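4 Drahtkorb und Schale: Was leistet die offene Ablage?

4.1 Ausgangspunkt

Die Ratgeberliteratur zum Aufräumen kennt wenige Gegenstände, denen sie so viel zutraut wie dem offenen Korb. Er soll Flächen frei machen, Suchzeiten verkürzen und, so das Mindari-Verfahren in seiner zweiten Fassung, »zum Zurücklegen einladen«. Wie ein Korb das anstellt, bleibt dort offen. Auch die Erhebung von Ntuli, die in deutschsprachigen Kursunterlagen gern als Beleg geführt wird, hat das Zurücklegen selbst nie beobachtet. Sie beruht auf Selbstauskünften, und wer gerade einen Korb gekauft hat, wird selten zu Protokoll geben, dass er nichts taugt.

Wir haben uns deshalb auf einen engen Fall beschränkt: einen weißen Drahtkorb, eine kleine runde Schale und eine Tischfläche, auf der beides Platz findet. Die Frage lautete, wann die Schale im Korb untergebracht ist und wann sie dort bloß liegt. Das klingt nach Wortklauberei. In den Vorgesprächen in Jerkau zeigte sich aber, dass die Beteiligten das Wort »aufgeräumt« sehr verschieden gebrauchen, und zwar gerade bei Gegenständen, die irgendwo hineingestellt werden, ohne dort einen festen Ort zu haben. Eine Teilnehmerin hielt die Schale für verräumt, sobald sie den Korb berührte. Eine andere wollte davon erst sprechen, wenn die Fläche davor wieder zum Arbeiten zu gebrauchen war.

4.2 Die Gegenstände

Der Korb ist rechteckig und besteht aus dünnem weißem Draht, der zu einem Gitter mit quadratischen Öffnungen gefügt ist. Dazu gehört eine glatte, weiße, ebene Fläche. An ihr entzündete sich der erste Streit der Auswertung. Asadi behandelt sie als Boden: Was darauf steht, befindet sich im Korb. Kushwaha hat eingewandt, dass dieselbe Fläche je nach Aufstellung auch als oberes Tablett dienen kann, das über die Länge des Korbs reicht und hinten von einem niedrigen Drahtrand abgeschlossen wird. Eine Schale auf einem solchen Tablett steht nach jedem gewöhnlichen Sprachgebrauch auf dem Korb. Beide Lesarten lassen sich vertreten, und die Mindari-Unterlagen helfen nicht weiter, weil sie den Unterschied zwischen Hineinlegen und Daraufstellen überhaupt nicht machen.

Die Schale ist klein, rund und aus glänzendem, durchscheinendem Kunststoff in einem kräftigen Gelbgrün. Für die Beobachtung war das bequem. Auf heller Unterlage ist sie kaum zu übersehen, und genau darin liegt ein Problem, auf das wir in Abschnitt 4.4 zurückkommen.

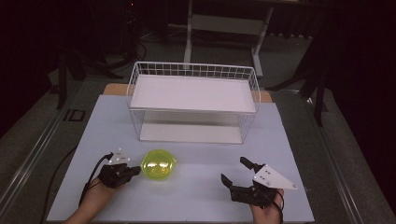
Zwei Ausgangslagen wurden zugelassen. In der ersten stand die Schale zwischen der Tischkante und dem Korb, in der zweiten seitlich davon. Hinter dem Korb sollte sie nicht stehen, auch wenn das im Alltag oft genug vorkommt. Wir halten diese Einschränkung für den schwächsten Punkt der Anlage. Wer einen Korb auf einen Tisch stellt, schafft nämlich auch eine Rückseite, und was dort landet, wird zwar durch das Gitter hindurch noch gesehen, aber nach unserem Eindruck aus den Vorgesprächen ungern hervorgeholt. Ein Versuch, der die Rückseite auslässt, meint es mit dem Korb zu gut.

Verzichtet haben wir auch auf Einsätze, Etiketten und Trennstege. Vikow vertreibt dergleichen als Zubehör, und es mag sein, dass ein unterteilter Korb sich anders verhält. Geprüft werden sollte jedoch die Behauptung, wie sie in den Ratgebern steht, und dort ist vom Korb allein die Rede.

4.3 Was als Zurücklegen gelten soll

Die gängige Definition lautet, ein Gegenstand sei zurückgelegt, wenn er »an seinem Platz« ist. Sie setzt voraus, was erst zu zeigen wäre. Eine Schale hat in einem Drahtkorb ohne Unterteilung keinen Platz, sie hat dort eine Fläche zur Verfügung. Wo auf dieser Fläche sie abgestellt wird, hängt von der Richtung ab, aus der sie kommt, von der Höhe der Drahtwand und davon, ob schon etwas anderes dort steht. Das mag trivial sein. Es erklärt aber, weshalb zwei Personen dieselbe Endlage ansehen und zu verschiedenen Urteilen kommen.

Wir haben drei Bedingungen erwogen und zwei behalten. Die Schale muss mit ihrer ganzen Standfläche auf der weißen Fläche des Korbs aufliegen, und sie muss mit der Öffnung nach oben stehen. Weggefallen ist die Forderung, sie dürfe den Draht nicht berühren. Asadi hatte sie mit Rücksicht auf empfindliches Geschirr vorgeschlagen. Bei Porzellan hätte sie ihren Sinn, bei einer Kunststoffschale erzeugt sie vor allem Streitfälle — und von denen hatten wir bereits genug.

Die zweite Bedingung ist weniger selbstverständlich, als sie aussieht. Viele Haushalte stellen Schalen zum Lagern umgekehrt auf, damit kein Staub hineinfällt. Wer so verfährt, hätte nach unserer Regel nie aufgeräumt. Wir haben sie dennoch beibehalten, weil eine umgedrehte Schale von der Seite leicht für einen Deckel gehalten wird und die Beurteilung dann vom Blickwinkel abhinge. Das ist eine Entscheidung zugunsten der Auswertbarkeit, und sie kostet Nähe zum Alltag.

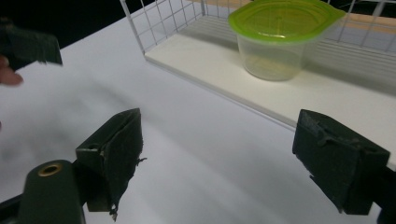 Schwieriger als die Schale ist die Wand. Ein Drahtgitter gilt in der Literatur als »durchlässig«, womit gemeint ist, dass man den Inhalt sieht. Für die Hand ist es nicht durchlässig. Sie muss über den Rand oder von einer offenen Seite her kommen, und der gesehene kürzeste Weg zur Schale ist deshalb häufig der falsche. In den Vorgesprächen beschrieb eine Person das als »ins Gitter greifen«, eine andere sprach von einer Glasscheibe, die man wenigstens als solche erkenne. Ob sich daraus ein messbarer Nachteil ergibt, wissen wir nicht. Sicher ist nur, dass die Ratgeber die Sichtbarkeit auf der Habenseite verbuchen und die Verwechslung von Sehen und Erreichen nirgends erwähnen.

Hinzu kommt die Farbe. Ein weißer Korb auf einem weißen Tisch hebt sich schlecht ab, und was man von ihm wahrnimmt, sind zum guten Teil graue Schatten. Die untere Kante ist noch am ehesten zu verfolgen. Beim feinen Draht darüber gelingt das schlechter, besonders wenn man schräg auf eine Gitterwand schaut und zugleich die nächste dahinter sieht. Kushwaha hält dies für eine Eigenheit der Aufstellung, die sich mit einer dunklen Tischdecke beheben ließe. Das stimmt vermutlich. Nur werden weiße Drahtkörbe eben mit dem Versprechen verkauft, dass sie auf hellen Flächen verschwinden, und es wäre merkwürdig, ihnen für die Prüfung eine Umgebung zu geben, in der sie das Versprochene nicht tun müssen.

4.4 Einwände gegen den Nutzen

Nimmt man die beiden Bedingungen ernst, so bleibt von der großen Wirkung des Korbs nicht viel übrig. Er verlagert die Schale. Die beanspruchte Tischfläche wird dadurch zunächst größer, denn der Korb nimmt selbst mehr Platz ein als die kleine Schale, die er aufnehmen soll. Erst mit mehreren Gegenständen kehrt sich das Verhältnis um, und ab wie vielen, dazu schweigt auch Ntuli. Die dort genannten 4000 Rückmeldungen ändern daran nichts, da nach dem Inhalt der Körbe nicht gefragt wurde. Für 3000 davon ist nicht einmal die Bauart verzeichnet, sodass Drahtkörbe, Stoffboxen und Schubladeneinsätze in einer einzigen Spalte stehen.

Gegen unser eigenes Vorgehen lässt sich allerdings ebenfalls etwas sagen. Eine gelbgrüne Schale ist der denkbar günstigste Fall. Man findet sie überall, im Korb wie davor, und sie wirft auf heller Fläche sogar noch einen farbigen Schimmer. Wenn Sichtbarkeit der eigentliche Vorzug der offenen Ablage ist, dann braucht dieser Gegenstand sie am wenigsten. Mit Schlüsseln, Gummiringen oder durchsichtigen Deckeln könnte das Ergebnis freundlicher ausfallen. Es könnte auch ungünstiger ausfallen, sobald die Teile schmaler sind als die Öffnungen im Gitter.

Ungeklärt bleibt ferner, ob der Korb die Schale hält oder nur begrenzt. Eine runde Schale auf einer glatten Fläche kann rutschen, wenn der Korb angehoben wird, und der Draht fängt sie dann auf, ohne sie an ihrer Stelle zu halten. Asadi möchte das dem Korb gutschreiben. Für ein Möbel zum Tragen wäre es eine Leistung, für eine Ablage ist es eher eine Nebensache. Wir haben das Umtragen nicht einbezogen und können deshalb keiner Seite recht geben.

Abbildung 3. Offener rechteckiger Drahtkorb mit weißer Bodenfläche, weiter vorn auf dem Tisch ein rundes, durchscheinendes grünes Teil mit leicht erhöhtem Rand.
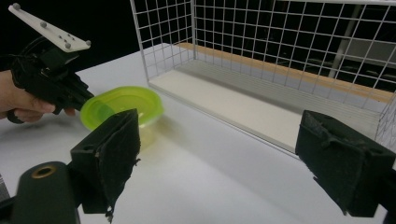 4.5 Folgerungen für die Kodierung

Für die weitere Auswertung verwenden wir das Wort »aufgeräumt« nicht mehr. An seine Stelle treten zwei getrennte Angaben: ob die Schale vollständig auf der Fläche des Korbs steht und ob der Bereich vor dem Korb frei ist. Beide können auseinanderfallen. Ein freier Bereich ist möglich, während die Schale hinter dem Korb steht, und eine korrekt abgestellte Schale nützt wenig, wenn davor andere Dinge liegen bleiben.

Bei der Fläche selbst folgen wir dem Einwand von Kushwaha. »Im Korb« und »auf dem Korb« werden getrennt erfasst. Fälle, in denen sich das nicht entscheiden lässt, bleiben als unentschieden stehen und werden nachträglich keiner der beiden Gruppen zugeschlagen. Asadi hat dagegen Bedenken angemeldet, weil die Zahl der auswertbaren Fälle sinkt. Wir nehmen das in Kauf.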